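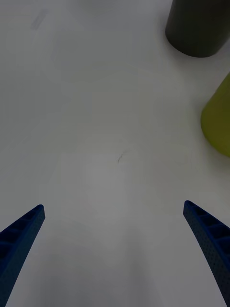
Vovdale Matt White Worktop: a year of looking at nothing

I bought a white table. I mention this up front in case you were hoping for drama.

The Vovdale top comes in two sizes and one colour, which the Mollovico catalogue calls Quiet. It is white, or a pale grey that has been told it is white, depending on the hour and the state of the sky over Judbridge. By the window in November it goes a sort of weak-tea-without-the-tea colour and stays that way until spring. If you need your whites to be white, take a bit of it home first and look at it next to a plate.

What I wanted was a surface for mending things, wrapping things and occasionally eating toast, and on which I could find a dropped screw. My old table was dark oak with a lively grain and it swallowed screws by the handful. On the Vovdale they show up at once, as does every crumb, hair and pencil mark you have ever been responsible for. You get used to wiping. I now own a cloth that lives there, like a pet.

The matt finish is the good part. Glossy tops throw the lamp straight back in your eyes, and I had one for a while and squinted through a whole winter of sewing. With this one shadows land softly and the light stays put. There is no pattern either, no fake marble and no little flecks to mistake for something you've spilt.

Now the moaning. Ballpoint will come off if you get to it the same evening. Beetroot will not. Mine has a faint pink crescent near the back edge which I have covered with a jar, and the jar is now permanent. The leaflet says the top will take a load of 500 kilos, and I can't think who is checking. It also promises 1000 wipes before the finish dulls, a figure I passed some time ago without any ceremony from Vovdale.

Delivery was fine. The fixing kit had 10 bolts in it and the instructions wanted rather more, so I made up the difference from my own tin – they are the wrong colour and underneath, so who cares.

The Vigfúsdóttir bench top costs more and has a nicer edge, rounded where your forearms go. I tried one in the showroom and was briefly tempted. Then I saw it only came in walnut, and thought of the screws.

Four stars. The missing one is for the beetroot.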